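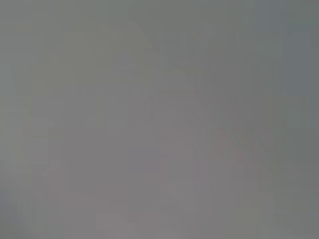
Four months since the arm went in on the packing line at Zerketti. A few people asked how it's going, so I'll put it in a thread.

It went live in October. One arm, one station. It picks small parts out of a tote and drops them in the tray. Before that it was two of us per shift doing it by hand.

No one lost a job over it, which was the first question everybody had. One of the two moved to kitting for the Lerside orders. I stayed with the arm.

On a decent shift it does 800 picks. A fast person did more than that, but not at the end of a night.

What I do now: load totes, clear jams, check trays, and sort out whatever it gives up on. When it stops it puts a message on the screen and waits. Some nights that's 4 times, some nights I quit looking up.

My wrists are better. My feet are worse. The old job had a stool and this one has me walking back and forth between the arm and the rack all shift.

It's also quieter, and I don't love that. You used to talk to the person across from you. Now the closest person is on the Strachan line and we both wear ear protection.

Training was 30 minutes and a binder. I'd ask for more if your place is getting one. I learned the restart steps from the night tech, and they're not in the same order as the binder.

Pay is the same. The job title changed and the rate didn't. We brought it up and were told it gets reviewed when the second arm goes in at Nanden.

Would I go back to doing it by hand? No. I'd like the stool back though - and a second person on nights.

If yours is going in soon, ask who gets called when it stops at 3 a.m. Ours took a while to answer that.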